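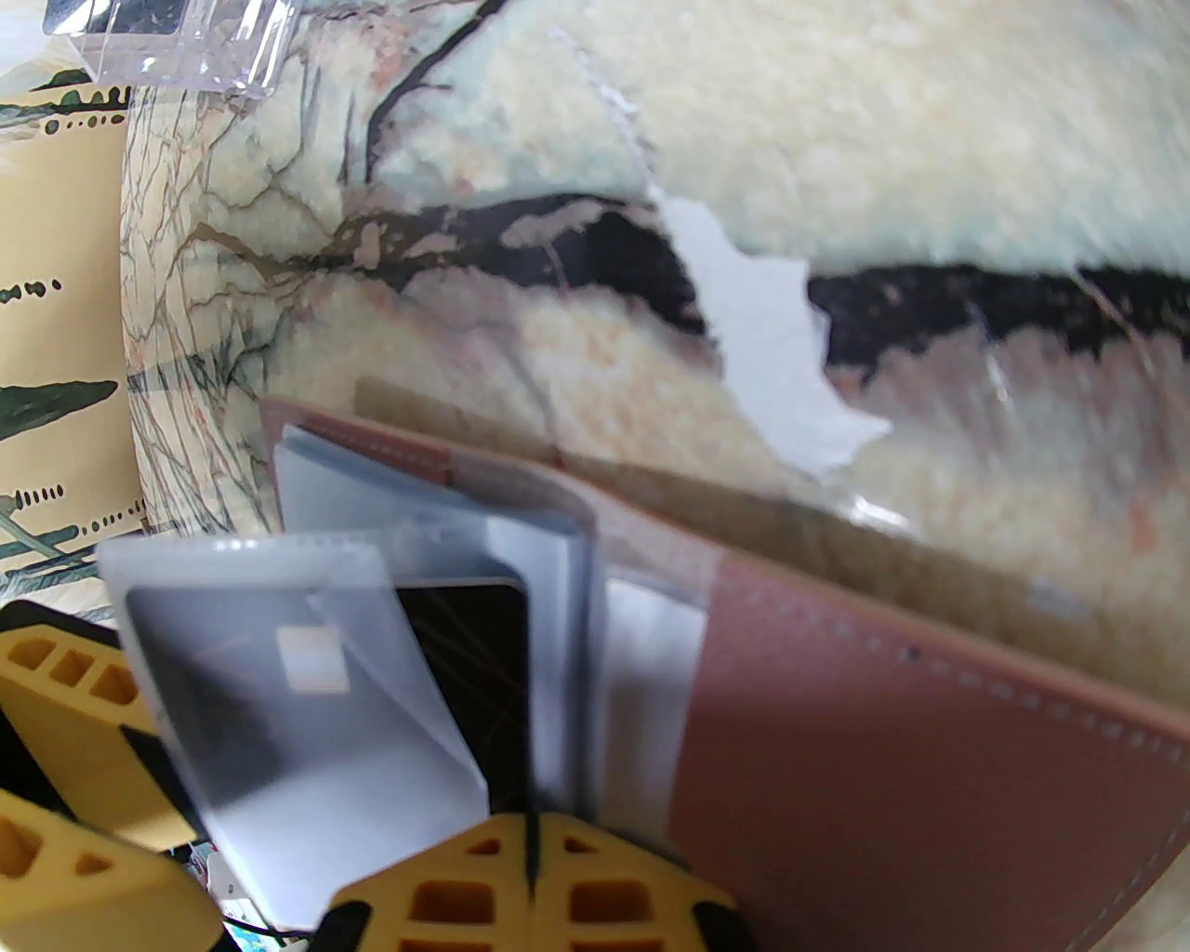
It's the regrasp that bothers me, the voice on the speaker said, and you haven't written down a single one. No hello. Skodport was always like that, a bad line and somebody already annoyed.

I said I'd logged every trial. 300 of them, 35 with the soft stuff – card holders, pouches, anything that sags. Brumby passed on more than I'd hoped.

Passed how?

Closed and lifted. Held for 11 seconds. That was the rule.

And if it closed twice?

I looked at the sheet. Pass, pass, pass, my own handwriting getting worse down the page. No column for it. Two people in that lab and niether of us had thought of a column.

Got up. Kettle. Sat down again without the tea.

The whole paper was about first contact. Wrist view only, no overhead, one go at it. Toma had been trained to guess from the wrist where a thing would fold, and then close on the stiff part. Lovely idea. We'd told everyone it was one go.

So pull the wrist video, Skodport said. Start at December. Mark every time the fingers open again before the lift.

All of it?

Do you want to send Gotar the number or not?

I didn't, not any more. I opened the first folder anyway. Leather, plastic sleeves, yellow fingers coming in. I wrote REGRASP at the top of a clean page and drew a line under it, crooked, and pressed play with the phone still on teh desk, somebody breathing at the other end, waiting for me to say one.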